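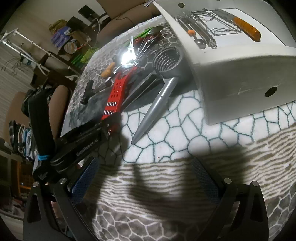 2025-02-28

Back at the indigo vat this morning, and a bit cross with myself for leaving it so long. The Trimville water is harder than what we had at the old place, and I think that explains the chalky bloom on the last lot of cotton (the linen came through fine, bless it). I've let 60 litres stand overnight with the lid off and will use that for the next top-up.

Vat notes, for whoever picks this up after me: coppery skin on top, liquor a murky yellow-green underneath, smell healthy enough. Fed it 423 g of the Nunaseo fructose, stirred slowly along the wall so as not to drag air in, then left it well alone while I had my tea and sorted the scoured skeins.

Did 3 dips on the Grundel cotton, with a good long airing between each. The colour after the second was already lovely, a proper stormy blue, and I probably should have stopped there, but you know how it goes once your gloves are on! The rinse ran bluer than I'd like. Next time I'll try shorter dips and more of them.

Still to do: wash the test strips again, pin a set in the sample book, and order lime before the May workshop. We're down to nearly 900 g, and the Yang tub is mostly lumps.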